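The Walum Kitchen Price Book, Reviewed by Someone Who Got Tired of Guessing

I have been meaning to write this one up since October, when my grocery bill crept past the point where I could shrug at it.

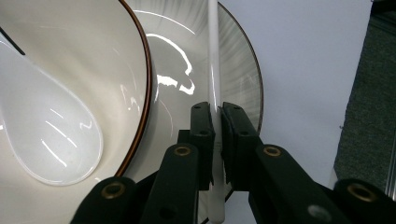 Every candidate who has come through Kastville this year has had something to say about food prices. One wants a state tax credit, another wants to go after the big distributors, and our own council member, Desta Demissie, has been pushing for a price board at the public market so shoppers can compare the stalls before they buy. I like that last idea quite a bit, and I went to the evening meeting to say so. But I came home that night with no clear notion of what I myself was paying for eggs, and it bothered me enough to go looking for a tool.

The Walum price book is a spiral-bound ledger with a companion app. You write down (or scan) what you paid, the app keeps the history, and at the end of each month it draws you a simple chart. It cost me $16, and there is no subscription, bless them. I gave it 90 days before making up my mind.

The paper half is lovely. The pages are thick and lie flat, the columns are wide enough for my large handwriting, and there is a section at the back for unit prices, where I learned that the "family size" oatmeal I had been loyally buying for years was the worse deal. I was a little embarrassed about that one! The lines for store names are too short, though, so everything at my house is abbreviated in ways my husband can't read.

The app is more of a mixed bag. Scanning a receipt from the big supermarket works well, and it sorts dairy from produce without any help. Receipts from Toma, the small grocer on my side of town, confused it badly – it filed a cabbage under household goods twice, and I never did find a setting to stop that. The export button gives you a plain spreadsheet, and I was grateful for it when the council asked residents to send in their own numbers.

I also tried Grorkance, the free tracker my neighbor Relu Nedelcu swears by. Relu and I disagree about nearly everything at election time, so I suppose it's fitting that we disagree here too. His is quicker to set up and has a nice shared list for couples, but it shows ads for the very stores you are trying to compare, and I found that hard to get past.

Would I buy the Walum again? Yes, mostly for the paper. It won't bring down the price of butter, and I still want to hear real plans from the people asking for my vote. It did give me a page of figures to carry to the microphone, and my remarks at the last meeting were shorter for it.

Two small gripes before I go. The elastic closure has already gone slack, and refill pages are only sold with a new cover, so you end up paying for a cover you don't need. I've written to the company about the refills and will add a note if they answer.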